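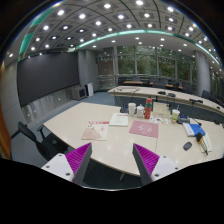

Tamara Stelmakh reckons a meeting table tells you more about a firm than its annual report does. I'm not convinced, but she talked me into doing this page.

Home Rooms Desks Gallery Contact

The big room at Flustura was sold to us as "clear-surface working". Everyone clears up after themselves, the table stays bare, and we all think better. It was brought in last December and I have had my doubts ever since. Papers, cups and a tall bottle at one end don't strike me as bare, however nicely you line them up.

Then there is the mouse. A dusty pink mat with a thin white line design, a lidded mug and a coral-red bottle standing behind it – I would call that somebody's desk.

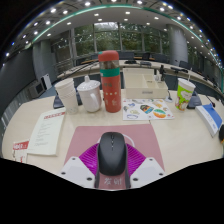 I asked for a cupboard with a door instead and was sent a leaflet from Livness, who would like to sell us trays. Trays are just mess with edges. The email said two would do for a table this size, and I have yet to meet the person who puts a cup back in one.

Further down, the microphone with the orange collar lies across a notebook, next to a blue and white book. There is a stand-mounted one on the table as well. I'd put the loose one in a drawer, if we had a drawer.

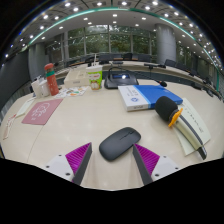
Booker Obi thinks the books should go back to a shelf at the end of the day and the microphones should stay put. Fine, but which shelf?

Comments

Sulastri Halim: We tried the trays at Peng. They lasted 3 weeks.

Itsuki Fujimoto: A bit harsh – I've seen far worse tables. Ask for the cupboard again.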